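Flidville Neighborhood News: Clearing out the kitchen before the February swap

The Flidville household swap is back in February, and we're again asking people to sort through their kitchens first. Kitchen things went fastest last year. They were also the things most often brought in a state nobody could use.

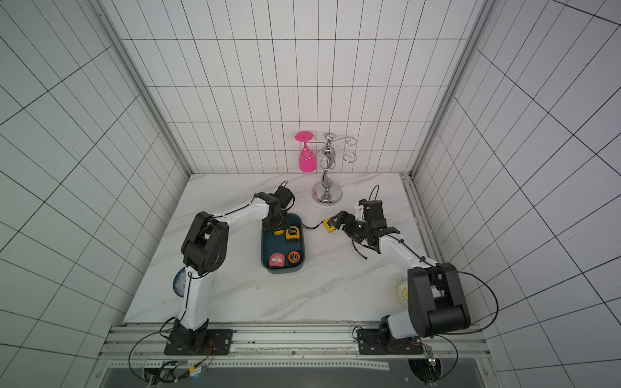 What we'll take

Trays, baking pans, mixing bowls, plates, mugs, glasses, flatware, storage tubs with lids that fit, and small hand tools such as peelers, graters and can openers. Pots and pans are welcome if the handles are tight and the inside surface isn't flaking. Cutting boards are fine unless they're split. Cookbooks go on the book table, not with the kitchen goods.

Please wash everything and let it dry before you pack it. We don't have a sink at the hall this time. The plumbing work on the Wragg Street side runs through the end of the month, and the only running water will be in the restrooms.

What we can't take

No opened food, no knives without a sleeve or a wrapped blade, no glass with chips, and no pressure cookers. Small electric items were allowed in the past, but the hall's insurance changed, and we can't accept anything with a plug. The county drop-off site takes those at no charge, mornings only.

Single lids are a problem every year. We ended the last swap with two full boxes of them and no containers to match. If you have lids like that, please put them in your own recycling.

Sorting at home

Catrin Ifans ran the kitchen tables last year and passed along how she does her own shelves. She empties one cabinet at a time and doesn't start the next until the first is put back. Anything she hasn't used since the last holiday season goes in a box by the door. Duplicates go in too, and she keeps the better one. She leaves the box there for a couple of weeks, and whatever hasn't been pulled back out by then goes to the swap.

Her other suggestion is to do the high shelves early in the day. It's slow work on a step stool, and it's easy to give up on it after supper.

Glenys Sedgwick asks that sets stay together. Tie them with string or put them in one bag, and write the number of pieces on a scrap of paper. Tape leaves a mark on glazed dishes, so please don't use it directly on the plates.

How the swap works

Bring your things between 8 and 10 in the morning. The doors open for choosing at 10:30 and close at 1. You don't need to bring something to take something. There's a limit of 30 items per household for the first hour and no limit after that. We added the limit following complaints that the tables were bare before people with later shifts could get there.

Bring your own bags or boxes. Newspaper for wrapping will be at the end of each row, and we could use more of it. Dean Haworth is collecting clean newspaper on his porch on Gendik Lane - the covered side, please, so it stays out of the rain.

Parking is behind the hall. The front spaces are for drop-off only, ten minutes at most. If you have something heavy, pull up to the side door and someone will come out with a cart.

Leftovers

Whatever is still on the tables at 1 goes to the thrift store in the old feed building. They've told us they have room for 100 boxes, and last year we sent fewer than that. They won't take mugs, though. If you brought mugs and they're still there at closing, we'd be glad if you took them home again.

Help needed

We're short of people for the early shift and for breaking down tables at the end. Roy Whiteley has the sign-up sheet at the hardware store counter. Setup starts at 7, with coffee. You can do one shift and still shop the swap, but helpers wait for the doors to open like everybody else.

We also need two more folding tables. They should be the long kind, in decent shape, with your name marked on the underside so they get back to you. Clive Gosling can pick them up in his truck the evening before. Leave him a note at the hall office with your address and a time that suits you.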